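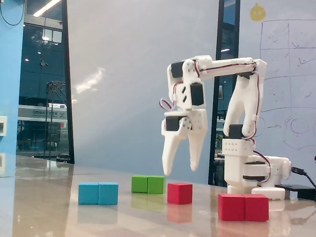 Teaching the arm – FAQ

Mostly for new people at the Triselstead bench. Read before you message Arlo. Last edit December 23, 2021.

Do I need to know how to code?
No. You move the arm, it records. Coding comes later if you want it.

By hand or by remote?
Both work. By hand = torque off, hold the wrist, walk it through the task. Remote = you drive the small leader arm and the big one copies. Remote is better for blocks, your hand stays out of the camera view. By hand is fine for quick waypoints.

How many demos for one task?
Start with 16. Train, watch it fail, add more where it fails. Our pick-one-block set is at 780 now, goal is 1,000, but that's everybody's sessions added up. You do not need that alone.

Can I pull on the gripper fingers to move it?
Please don't. They're printed and they snap. Hold the wrist housing.

The arm dropped when I hit record!!
Torque went off. Support the upper arm with your other hand BEFORE you switch modes.

Do the blocks have to start in the same place?
No, move them. Pairs, singles, near, far. If every demo starts the same the policy learns the spot and ignores the block.

It goes for the reflection instead of the block.
Happens, shiny table. Record some demos with the lights changed, or put a matte sheet down. We've had ok results with both.

I messed up halfway thru. Keep it?
Toss it and redo. Small wobble is fine – a drop and re-grab is not, unless your task is recovery.

How fast should I go?
Slow and steady. Pause a beat over the block before you close. Long pauses are bad tho, it learns to just sit there.

One joint lags behind the leader.
Check the servo wires first, then re-run calibration (takes 5 minutes). Still laggy, tell Horácio Peixoto.

Where do the files go?
Shared drive, Flanent folder, one subfolder per task. Put your name in the notes feild.

Who do I ask about anything else?
Arlo Escobedo. Check the pinned thread first.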